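January 2018
By the Home Bench desk

Keeping a desk clear with a rented arm: a few tips

Galtmont will now rent you a robot arm by the month, with the Zulleo tidying software loaded and a help line that plays pan flute. I took the plan in November. It costs $412 a month, or $253 if you sign for the year, and for that money you could hire a teenager who also eats your cereal.

Start with tall, plain things. A can standing on its own, with a little air around it, is the kindest first job you can give a gripper. Leave the pens for week 2.
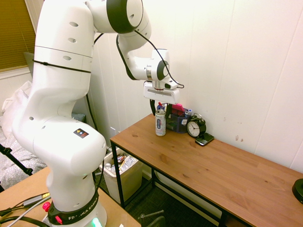

Tie your cables to the arm with some slack at the wrist, then swing it through its full reach by hand before you trust it. Keep your phone somewhere else while you're learning — mine has a new screen. Put the wastebasket where the arm can get to it and your knees can't.

The setup booklet runs 46 pages and should have been 12 fewer. Skip to the part on saving positions, and save one called "home" before anything else.

Would I renew? For a workshop, maybe. For a desk, I own a drawer.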